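Community Help > Home & Kitchen > Countertops

How often do I really need to seal a dark marble counter?

Posted by tallside_renter

We moved into a place in Tallside in December and the kitchen has dark marble counters with pale veins all through them. I love it, but I'm scared of it! The landlord says it was sealed "a while back" and that's all I can get out of him. I cook a lot of tomato stuff, and last Sunday I left half a lemon face down and now there's a dull ring you can feel with a fingernail. 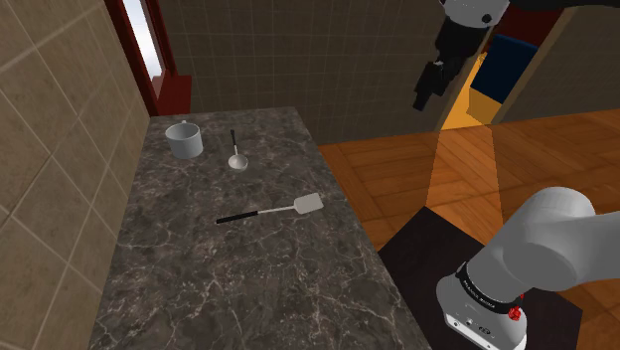 My sister has granite and only seals every couple of years, so I was going to copy her. Then the guy at Wernira Tile told me marble is a whole different animal and tried to sell me a $114 kit. Is that normal? And will sealing get rid of the ring?

yeo_stonework
5 people found this helpful

The ring is etching, and sealer won't fix it or prevent it. Acid eats the polish right off the surface. Sealer only slows down liquids soaking in, so it helps with oil and coffee but not much with lemon. You want a marble polishing powder for the ring. Go easy, and try it in a back corner first.

For sealing, do the water test. Put a few drops on the stone, wait 10 minutes, wipe. If there's a darker spot where the water was, it's time. Mine goes about a year, but I'm pretty careful. Skip vinegar and those lemony sprays – plain dish soap and warm water is plenty.
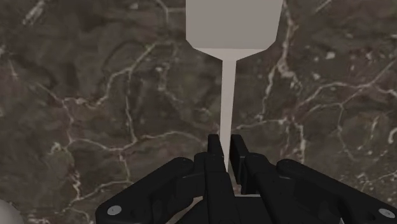

Dark brown marble with a beige-handled, spatula-like utensil.

Check with your landlord before you polish anything, too. You don't want that coming out of your deposit.

mopbucket108

$114 is nuts. I got a bottle of Huteck sealer for way less and it's lasted me two apartments. Wipe on, wait, wipe off. Don't let it dry on there or it gets hazy, ask me how I know lol. No clue about the ring, I just put a fruit bowl over mine.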